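Equipment Review: Famard Sideline Play-Calling Board System

Prepared for member athletic departments by the Fallton Interscholastic Football Office
Published 2015-10-08

Summary

The Famard Sideline Play-Calling Board System is a set of printed signal boards, wristband cards and planning software intended for high school and small college football programs that operate a no-huddle offense. This office evaluated the system from the opening of spring drills in March through the first part of the current season. The system is recommended for programs with an established no-huddle offense and at least one staff member available to maintain the play library. It is not recommended for programs that huddle on most downs, for which a conventional wristband will serve at far lower cost.

Background

Member schools have asked this office for guidance on signaling equipment with increasing frequency. Many offenses now run a substantial share of their snaps without a huddle, and the traditional hand signal places a heavy burden on receivers and linemen who must learn a vocabulary of gestures in addition to their assignments. Boards address part of that burden. A player looks to the sideline, finds the live board, reads a symbol or a color, and lines up.

Two products were considered. The Famard system is the principal subject of this review. The Plultton Signal Kit, a simpler product that several member schools already own, was used as a point of comparison.

What Is Supplied

The standard Famard package contains four double-sided boards, a set of interchangeable panels, forty wristbands with blank card inserts, a carrying case, and a license for the planning software. The license covers one program and may be installed on as many staff computers as the program requires. Panels are held in place by a channel along each side of the board and a locking tab at the top.

The software stores up to 952 play entries. Each entry can be assigned a formation, a motion, a protection and a tag, and the program produces matching wristband cards in a numbered grid. Coaches on the evaluation staffs regarded the limit as generous. The largest library built during the review period held 790 entries, and that staff acknowledged that it called a small fraction of them on any given Friday.

Setup

Initial setup is the weakest part of the product. The software does not import play lists from spreadsheets in any reliable manner. Column headings must match the internal names exactly, and those names are given only in an appendix to the printed manual. One evaluation staff entered its entire offense by hand over two weekends after the import failed repeatedly without an error message.

Once the library is in place, weekly preparation is considerably easier. A coordinator selects the plays for the game plan, assigns symbols or allows the software to assign them, and prints the cards. Staffs reported that the weekly task could be completed in a single sitting. Card stock must be trimmed with care, as the insert window on the wristband is slightly narrower than the printed border. Schools should print one test sheet before committing a full set.
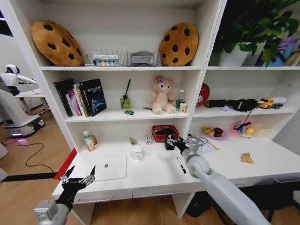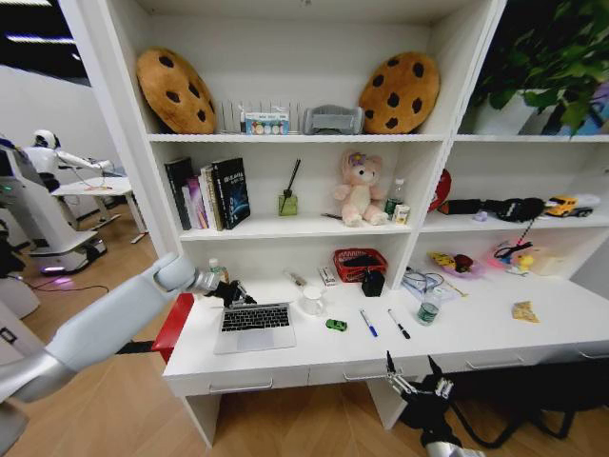

White shelving and desk, with cookie cushions on the top shelf.

Performance on the Practice Field

The boards were readable from the far hash in daylight and under most stadium lighting. The matte panels resist glare well. Under older lighting, two of the supplied colors, orange and red, were difficult to distinguish at a distance, and this office advises that they should not both be used in the same game plan. The software has no setting that prevents this pairing.

Linemen adapted to the boards more quickly than was expected. The receivers' coach at one evaluation school had anticipated the reverse and had set aside additional meeting time for the line. In practice it was the slot receivers who made the most errors, generally by reading the correct panel on the wrong board. The difficulty eased after the staff assigned a single indicator, shown on the wristband of the signaling coach, to identify the live board.

Tempo improved modestly. Staffs that had previously relied on hand signals found that players were set earlier in the play clock, leaving the quarterback more time to examine the safeties before the snap. This office did not conduct formal timing and does not offer a figure.

Performance in Games

Game conditions exposed a number of matters that practice did not. Wind is the most important. The boards are large and light, and a student holding one at shoulder height in a stiff crosswind will struggle to keep it steady. In one contest a board folded at the hinge during a third-down call and the offense was forced to use a timeout. Famard sells a rigid brace as a separate item. In the view of this office the brace should be part of the standard package.

Rain presented fewer problems. Panels shed water, and the symbols did not run. The wristband inserts were less satisfactory. Cards printed on ordinary office paper softened by halftime even inside the plastic window, while cards on heavier stock lasted the full game.

The security of the signals was also considered. Any board shown openly can be photographed or charted by an opponent. The Famard software permits symbols to be reshuffled by quarter, and the process takes only a few minutes if fresh cards have been printed in advance. Staffs used this feature at halftime against opponents they would meet again. They did not find it practical between the first and second quarters, when players had little time to exchange inserts.

Comparison With the Plultton Signal Kit

The Plultton kit consists of three boards and a printed workbook. It includes no software, and all cards are prepared by hand or with whatever program the school has available. The boards are smaller and heavier than those of the Famard system and performed better in wind. They are also easier for a younger student to manage.

The limitations of the kit appear as the offense grows. With a short play list, the workbook is entirely adequate. Staffs with more than one personnel grouping found themselves maintaining several handwritten charts, and errors between the charts and the wristbands became a recurring complaint. The Famard system removes that source of error, as the boards and cards are drawn from the same library.

A school that runs a compact offense and already owns the Plultton kit has little reason to replace it.

Cost and Support

The Famard package was quoted to this office at $1357, including shipping and one year of software updates. Additional panels, replacement wristbands and the rigid brace are charged separately. The update subscription is optional after the first year, and the software continues to function without it.

Orders from member schools are handled through Weerasinghe, the regional distributor. Delivery was prompt. One carrying case arrived with a broken latch and was replaced without charge. Technical questions concerning the software are referred to Famard directly, and responses were slower, particularly in August, when most programs are likely to need assistance. Departments that intend to adopt the system should place orders and complete installation well before preseason camp.

Durability

After a spring and a partial fall season, the boards show ordinary wear at the corners. The locking tabs on two panels have loosened and now require tape. Wristband elastic has held up well through repeated washing, provided that the bands are air dried. A band placed in a machine dryer lost its shape and could no longer be worn by a lineman. The carrying case is adequate for bus travel — it should not be stacked beneath helmets or shoulder pads.

Considerations for Athletic Directors

Departments should confirm before purchase that the boards conform to the sideline equipment rules of their own conference. The rules of the Fallton office permit them within the team area. Conferences differ on the number of persons who may stand forward to display signals, and a four-board system may require more hands than are allowed.

Staff continuity should also be weighed. The value of the system rests largely in the play library, and a library built by a departing coordinator may be of limited use to a successor with a different terminology. The software can rename entries in bulk, but it cannot translate one naming system into another. Departments should retain a backup copy of the library on school equipment at the end of each season.

Ratings

Board readability: Very good
Ease of initial setup: Fair
Weekly preparation: Very good
Performance in wind: Fair, or good with the separate brace
Performance in rain: Good
Durability: Good
Vendor support: Fair

Recommendation

The Famard system is approved for use by member schools and is recommended for no-huddle programs with a developed play list. Purchasers should include the rigid brace in the original order and should obtain heavier card stock for the wristbands. Schools with smaller play lists are referred to the Plultton kit, which remains approved.

Evaluation sets may be borrowed by member departments for a period of two weeks. Requests should be submitted in writing to the Fallton office by the athletic director and should state the intended dates of use.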